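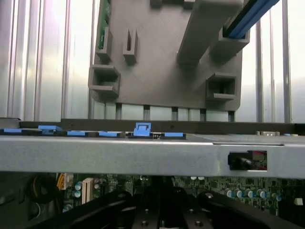

Bouchra Slaoui says she set the sag on her bike when she bought it, has put nearly 60 hours on it, and now finds the back end kicks over braking bumps. She wants to know if she should buy a stiffer spring.

Measure first. Springs settle and linkages wear, and a rider can gain or lose a few kilos over a winter. The job needs a stand, a tape measure marked in millimetres, a C-spanner for the shock collar and a helper.

Before you start

Clean the bike, especially the threads above the spring. Set the tyre pressures as you would for a race. Put on all your kit, boots and helmet included, and fill the tank to the level you usually start with.

Taking the measurements

Put the bike on the stand with the rear wheel hanging free. Measure from the middle of the rear axle to a fixed point on the rear mudguard, as near to straight up as you can. Mark the point with tape so you use the same one each time. Write this down as A.

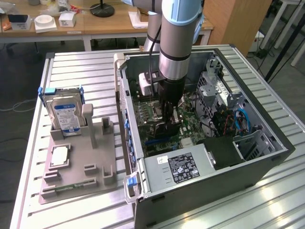 Take the bike off the stand, bounce the seat a few times and let it settle upright. Measure again without a rider. Call this B.

Now sit on the bike in full kit, feet on the pegs, with your helper steadying the bars. Bounce gently, then keep still while the helper measures. Colette Bodin does this 3 times and takes the middle reading, and I now do the same. Call it C.

A minus C is the race sag. A minus B is the static sag. Compare both with your owner's manual.

Adjusting the collar

If race sag is too large, loosen the lock ring and wind the collar down to add preload. If it is too small, wind it up. Go one full turn at a time, then measure B and C again. A does not change.

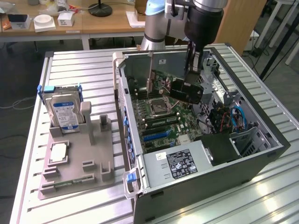

Once race sag is right, look at static sag. Very little static sag with correct race sag usually means the spring is too soft for you and has been wound down hard to make up for it. A lot of static sag points to a spring that is too stiff.

Tighten the lock ring and write the figures inside the toolbox lid. Mine still has the ones from April, when I rode the sand at Jernusari.

Leave the clickers alone until you have ridden a few laps. If the bike still kicks, slow the rebound by one click and go out again on the same line.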